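Home | Donate | Find a shop | FAQs | Contact

Donating clothes to Wernham: your questions

3 October 2019, by Glenys Pearce
193 shares | 6 comments 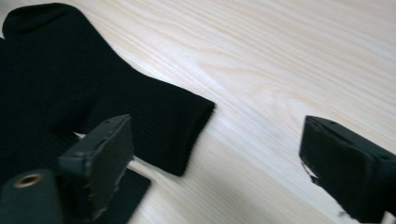 What can I bring in?

Clean clothing for adults and children, coats, belts, scarves and paired shoes. Knitwear is always wanted from now until May. Small holes are fine if you pin a note next to them. We can't take pillows, duvets, school uniform with a badge, or anything damp.

Do I need to book?

Not for up to three bags. For more than that, ring the Dalgleish Road shop first and ask for Armindo Torres. The stockroom there is small and fills up quickly after the holidays.

Should I wash things first?

Yes please. We have no laundry on site. Fold jumpers flat and leave the hangers at home, as hangers stretch the shoulders in the bag.

What happens to clothes you can't sell?

They go to the textile merchant at Wastau, who pays us by weight. Last year that came to 2,619 kilos. Buttons and zips in good order are cut off and sold in the shop by the jar.

Can I claim Gift Aid?

If you pay UK income tax, fill in a form at the till. You will be given a sticker for each bag. Please stick it on the outside.

Can you collect from my home?

Only within 6 miles of Dalgleish Road. Anika Park runs the van and will offer you a morning or an afternoon. Flats without a lift are fine, but tell her when you ring.

Can I have something back if I change my mind?

Ask the same day. Once a bag has been sorted we can't trace it.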